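Notebook - open day, Wednesday

Written up the same evening, mostly from my scribbles. Reshma has the sign-in sheet and will add names where I only put down initials.

Doors at 9. The first group was from Temus, the second was a mix of people from Hikari and a few who had signed up on their own. Vusumuzi did the introduction and I ran the cell. We agreed beforehand to keep the talk short and let people watch the arm work, and that held for the first group at least. The second group asked so many questions during the introduction that we started the demo late and had to drop the slides on calibration. I don't think anyone missed them.

Setup was the same as for the rehearsal. Molded black parts on the yellow bench, gray bin on its cardboard box on the carpet next to it. Task for the visitors: pick a part off the bench, bring it to both hands, turn it upright, put it in the bin. We left the gray discs on the lower tier and didn't use them. Reshma wanted to show a disc pick as well but we haven't tuned the grasp for anything that flat and I didn't want to try it in front of people.

Run counter was at 3351 when we started. I forgot to write down where it was at the end, so somebody please pull it from the log.

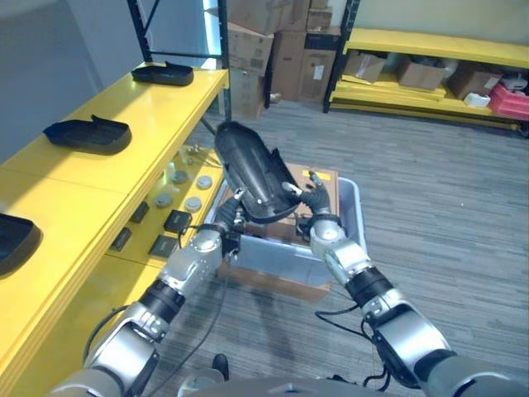 The two-handed hold is what people wanted to talk about. The man from Temus asked why we don't just do it with one hand and a suction cup. Vusumuzi explained about the ribs - there isn't much flat area on that part to seal against, and we need to control which end is up when it goes in. He also asked about glossy plastic and the cameras. I told him glare does bother us, mostly late in the afternoon, and that we have not solved it. He seemed happier with that than with the answer on suction.

Questions I wrote down, not in order:

How long does it take to teach a new part? Told them it depends on the shape and that our last one took most of August, including the time we lost waiting for samples from Cedia.

What happens if a part falls on the floor? It stays there until a person picks it up. Got a laugh.

Can you make it go faster? Yes, but we had it at the reduced speed setting for visitors and I wasn't going to change it on the day.

How many picks between hand inspections? Our interval is 4000. Reshma thinks that is too long for the fingertips and wants to bring it down. We should decide this before the next visit.

Do the sleeves wear? I said we check the folds and replace a sleeve when it starts to crack. A woman in the second group works with the same kind of bellows on paint equipment and suggested wiping them down with plain water only, no solvent. Worth asking our supplier.
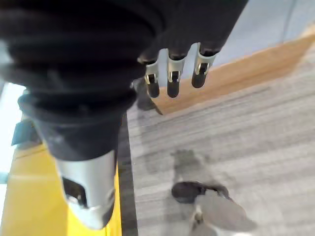 Wrist camera feed was up on the side monitor for both groups. It helped a lot. From where the visitors stand you can't follow what the fingers are doing, and with the feed on they stopped leaning over the tape. For next time I'd like it on the bigger screen and the joint plots on the small one. The plots got no attention at all.

One stop to report, in the second group. Right hand, error 1372, joint limit on approach. I homed it and restarted, and Vusumuzi kept talking through it. Same code we had in rehearsal when a part was placed too close to the end of the bench. We need marks on the bench for where the parts go.

To do:

Vusumuzi - send the short video to Temus, they asked twice.
Reshma - reply to Ó Súilleabháin about bringing their own parts in. Drawings first, please.
Me - bench marks, look through the log for 1372, ask about cleaning the sleeves.

Cell powered down at the end of the second group, hands parked, covers on.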